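The Planner

The planner at Clakavico had been asked to move a hand from one place to another, and it had declined.

It declined politely. NO VALID PATH FOUND, it wrote in the log, and then the time, and then a blank line, which the engineer had come to think of as a sigh. She had written the blank line in herself, back in August, to make the log easier to read. She no longer found it easy to read.

"You have the whole room," she told it. "Go around."

She raised the sample limit from 800 to 3,000 and ran it again. The planner scattered its 3,000 guesses through the air above the bench, joined up those that could be joined, and came back with a path. The path went up, over, behind, down, and up again, and it would have taken longer than lunch. It was, strictly speaking, valid. So was walking to the bakery by way of Barajas.

The trouble was the other arm. The planner had been raised on a single arm, in a simulator, where the only obstacle was a gray box that stayed where it was put. Now there was a second arm with plans of its own, and the two programs had been introduced through a piece of middleware called Ristura, whose manual described it as lightweight. Ristura carried messages between them. It carried them faithfully, in order, and around 470 milliseconds after they had stopped being true.

So each planner lived in a slightly older world than the other one did. Each saw where its neighbor had been and made careful arrangements to avoid it there. The engineer had once had an apartment like this, with a roommate and one bathroom.

She tried giving the neighbor a bigger safety margin. The planner now believed that the other arm was the size of a wardrobe and would not come out of its corner. She tried a smaller one. The planner became brave, and she put her hand over the stop button and kept it there until her shoulder hurt.

At half past six her manager stopped by on his way to the elevator.

"Is it thinking?" he asked.

"It's waiting for the other one."

"And what's the other one doing?"

"Waiting for this one."

He nodded slowly, as a man who had spent the afternoon in meetings with Sterkora, and went home.

She made tea and forgot it. Then she did what she ought to have done in August and opened the wrist view on the big monitor, next to the planner's own drawing of the world. In the drawing the neighbor was a tidy stack of capsules, gray, a little smug. She told both arms to go, and when the drawing and the view had plainly stopped agreeing, she saved the view.

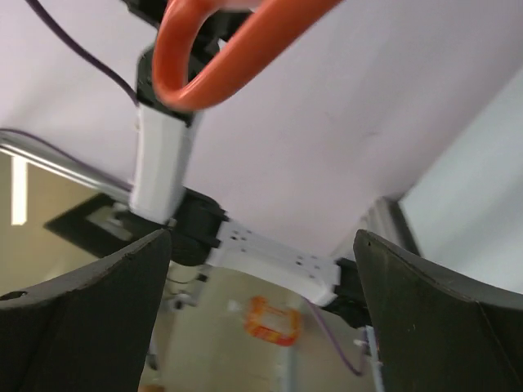
The neighbor, as seen from the wrist.

She looked at it for a good while. There were the planner's own two fingers, dark and scuffed, and up between them the white links of the other arm, soft with motion. There was purple cable, too, hanging down in a curve. She checked the model. The model had no cable in it. It had never heard of cable.

She added a cable. Then she deleted the piece of code that remembered the neighbor and wrote one that guessed at it: where it was, how fast it was going, where that would put it by the time the message arrived. It came to 2 lines, plus a comment apologizing for them.

She ran it. The log scrolled, stopped, and scrolled again.

PATH FOUND, it wrote. WAITING FOR NEIGHBOR.

Across the bench, the other log was already open in its window. PATH FOUND, it said. AFTER YOU.

She had not written that. She searched the whole repository for it, twice, and then she got her coat.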